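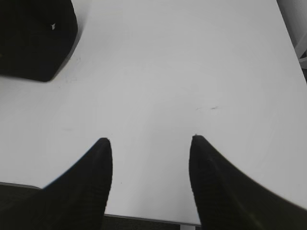
Ellis Brouwer

I own too many bags, and I still think the plain black fabric one beats the rest. My fancy Galero has 13 pockets, and I lose my keys in it every single morning (every one!). A soft bag with one good zipper just takes whatever I throw at it – lunch, a sweater, 3 library books – and then folds down to nothing on a shelf. 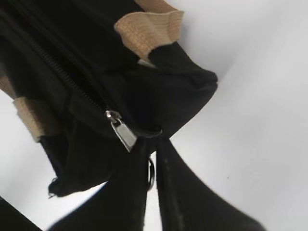

People will tell you soft bags look sloppy. So what? Mine has been on the bus with me for 12 years and it has slumped in every seat.

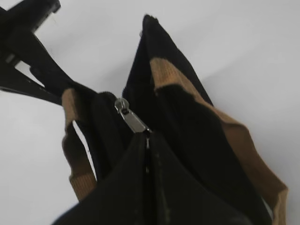
Black does need a little something to cheer it up, I'll admit. I used to buy all black, straps and everything, and could never find my bag in a dark closet. Tan trim fixes that, and a silver zipper pull like this one helps too – a bit of shine and your hand goes right to it. Keep the pockets, Galero. I'm buying another plain one in August.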